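Home | Reviews | Bedroom | Kitchen | Garden | About

Stekeck door draft stopper: one winter in

I bought the Stekeck because our upstairs hallway is freezing and I was tired of kicking a rolled towel back into place every night. It's two foam tubes in a fabric sleeve, you cut them to length, slide the whole thing under the door and it travels along when the door swings. I paid 7 dollars more than the Grusik one costs and I wanted to know if I'd been silly.

Cutting the foam was easy (bread knife, don't tell my family). The sleeve is the fussy part. It bunches up in the middle and you have to sort of milk it along, and I did say a few words. The instructions are one tiny folded sheet with drawings that look nothing like the product! Give yourself 30 minutes and a cup of coffee. 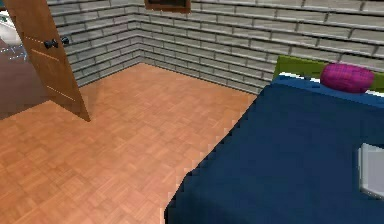
Wood door, parquet floor, navy blanket on the bed.

On smooth floors it glides really nicely. On carpet, forget it, mine rode up and popped off the first day, so the one I'd meant for the den went back in the box. The Prelness version has a flat rubber blade and that's what I'd get for carpet, though it squeaks and it sheds little black crumbs.

Noise is better too, which I hadn't expected. I can still hear the TV downstairs but the dishwasher has gone down to a hum. The light under the door is gone completely, and I sleep so much better for it.

Gripes: the gray fabric picks up every hair in the house, and the sleeve says hand wash only. I put it through on cold anyway and it came out fine, a bit shorter maybe. I'd also like a darker color.

Would I buy it again? Yes, for the bedroom, and I'd wait for a sale. Four stars from me.

461 shares | 30 comments

More reviews
Grusik window film kit
Sriwong wool mattress topper
Prelness door sweep, second look
Space heaters for small rooms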